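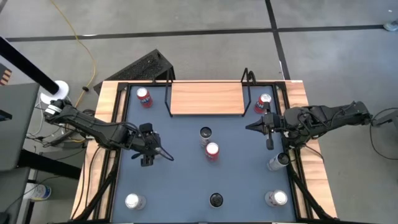

Oiling a desk top, how many coats?

mossypete
Posted 22 February 2019
Right, I've got a beech top I bought as an offcut and I want it as a desk for the back bedroom. Sanded it over the weekend, starting coarse and finishing fine, and it's come up lovely. My plan was Prodard hard oil, but the tin says two coats and my brother-in-law swears you need at least five. I'll be using it every day, mostly with tea on it. Who's right?

kettlewitch
Two coats is fine if they're thin! The trouble with five is people slap them on too quickly and the whole thing stays tacky for weeks. Ask me how I know. I did our kitchen worktop in August with all the windows open and I was still peeling the newspaper off it at bonfire night.

dunnock_77
I'd go three. Two on the underside as well, or it'll cup on you. Mine did, and I had to screw a batten across to pull it flat again (sort of flat).

mossypete
Underside, hadn't thought of that. Does it matter if the underside looks rubbish?

dunnock_77
Not a bit. Old rag, slosh it on, wipe it off.

GrahamOfTheShed
Sorry but I don't agree with oil for a desk at all. Mugs leave rings, and a pen that leaks once will be there forever. Use a water-based varnish. I used the Kusuma satin one on my daughter's desk 8 years ago and it still wipes clean. She's not a careful child either.

kettlewitch
Yes but when varnish does get scratched you've got to take the lot back to bare wood. With oil you rub the one bad patch and carry on with your life. I do mine once a year while the dinner's in.

GrahamOfTheShed
In 8 years I haven't had to do anything, so I'm ahead of you on that one.

tinribs
Both of you are going to frighten him off. I've had oil on a bench for 17 years and varnish on a table for 9 and they both look like wood that's been used. Pete, do you like a bit of shine or not? That's what I'd go by.

mossypete
Not keen on shine, no. I like it when it feels like wood.

tinribs
Oil then.

kettlewitch
Oil! And spread your rags out flat outside to dry, please don't ball them up in the bin, they can catch fire by themselves.

dunnock_77
Seconded on the rags. Also try it on a scrap first, the Prodard one goes yellower than you'd think on beech. I ended up with the Sturirmont pale oil for that reason, a bit dearer but it kept the colour.

mossypete
Oh that's useful, I don't want it going orange. I've got a strip left over from cutting it down so I'll try both if I can get a small tin. Will report back.

GrahamOfTheShed
Put a mug of tea on the strip overnight while you're at it.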